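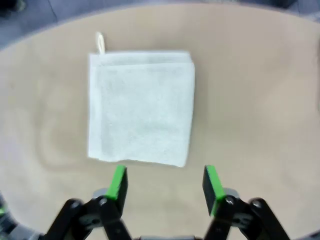 How often do the finger pads need changing? Every 1000 cycles on towels, sooner if they start to slip.

Swapped both sides last night on the Fendance cell. Ten minute job, then two hours chasing a wrist cable — typical.

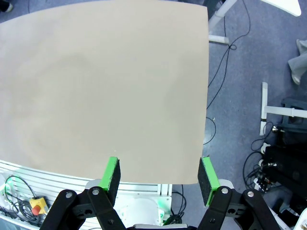
Fingers wide open, e-stop box bottom left.

Cable had rubbed at the second clip. Moved the clip, left more slack, re-ran homing. Fine so far

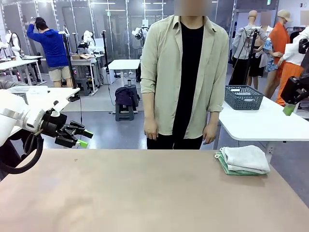 and the log is back under 272 lines of warnings, wich I'll take.

Next up, pivot bolts. 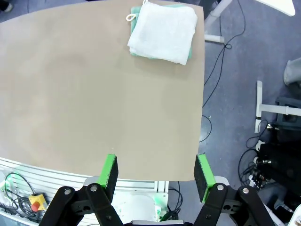
Torque check is due at 2000. Two silver bolts per finger, paint mark on each once done. Grease at 3000.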